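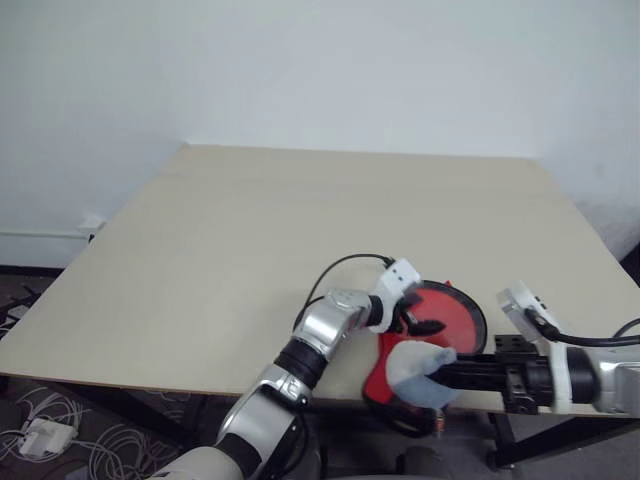 Red, round at one end and hard to ignore on a pale table.

I gave up racket sports at 16, after a school match I still don't like to discuss, and took them up again last April when the leisure centre at Presden put a card in the newsagent's window. Beginners' badminton, it said, 22 places, all ages. I've been going ever since (badly, cheerfully, and with a lot of tape on one knee), and what I've come to care about most, rather to my surprise, is the bag.

I don't mean the enormous sort you see slung over people who are properly good. Those hold 20 things and take up a whole bench. I mean the plain shaped case, rounded where the head of the racket goes and narrow towards the handle. My first one came from a charity shop in Kustden, and the zip went within the month. The second was navy and I left it on the bus. Navy, I've decided, is a colour for people who never leave things on buses.

So now I'm a red person! Red with a dark edge shows up on a changing-room floor or under a café chair, and against a light tabletop it practically shouts. It also means I can tell my daughter over the phone to look for "the red thing" and she'll find it, even in our hall.

Then there's the pocket question. A lot of cases have none at all, and you end up with your keys in your shoe. Some have a zipped one on the front, fine for a phone but hopeless for anything you'd like to find quickly. My favourite is mesh. You can see roughly what's in there without opening it, and a forgotten banana doesn't get the chance to become a secret. I've had one of those -- it lasted from one session to the next, and I washed the case twice. 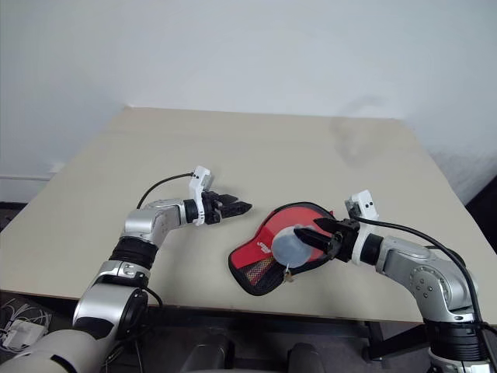 Mesh pocket down by the handle end, and a balloon-like visitor resting on the red.

Balloons, by the way, are a very good way to start small children off. They float down slowly enough for a four-year-old to get a racket underneath, and nothing gets broken. We batted one about the kitchen at Christmas for most of an afternoon, grandparents included, and the lamp survived. Blow them up small and tie them tight.

As for looking after the case, mine gets a wipe with a damp cloth and a night hanging open on the back of a door. I never put it away with a sweaty grip inside. And I've written my number in the lining, in case red isn't enough.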